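Book bags, reading room, October round
Checked by: Vitória Mota
Form: Tikemer loan bag sheet, the one with 26 boxes. I've done the ones that apply to a bag of books and ignored "guard rails" and "ladder feet" as usual.

## Books

- [x] **Covers sound.** The white Robinson Crusoe is scuffed, smudged and grimy along the spine edge. Fair enough, given his circumstances. Passed, wants a wipe.
- [ ] **Clean to handle.** See Crusoe. Dry cloth only, please, Coelho. 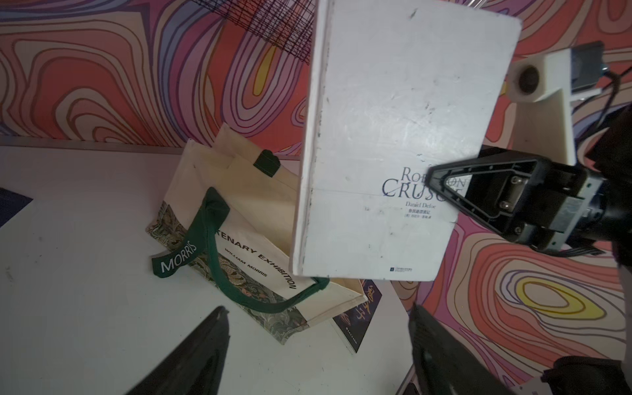
- [x] **Corners.** Hardbacks have corners and children have toes. I've written "noted" in this box every time and shall go on doing so.
- [x] **Heavy items identified.** The big blue hardback is the one I'd least like on my foot. Goes in first, flat against the side, and comes out with both hands.
- [x] **Labels legible.** Yellow strip on the blue one is readable.

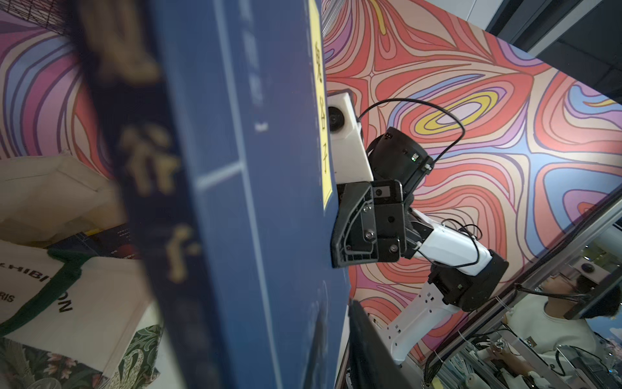
*Item 5: large blue hardback, gold characters on spine, label strip at the edge.*

## Bag

- [x] **Bag suitable.** William Morris exhibition tote, green strap. Far too handsome for this job and has been doing it anyway.
- [x] **Seams.** Rim stitching looked over, no complaint.
- [ ] **Marks.** Greyish smudges, plus a small green pen mark near the rim. Not mine. My pen is black. 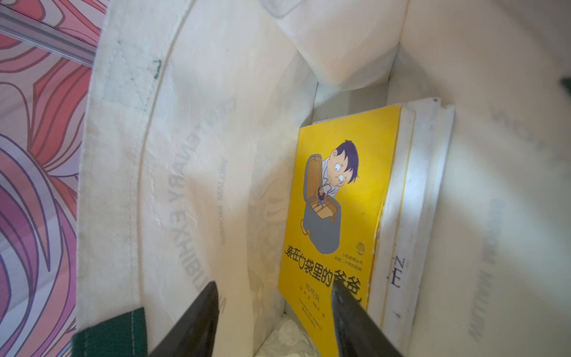
- [x] **Paperbacks upright.** 装在口袋里的爸爸 has a curled edge already, so it stands up and nothing gets stacked on it.
- [ ] **Maximum load shown on bag.** It is a tote bag. Lerkano want a figure regardless, so I have asked them for one.

Next check: before the half-term loans go out. Crusoe to be wiped by then.

V.M.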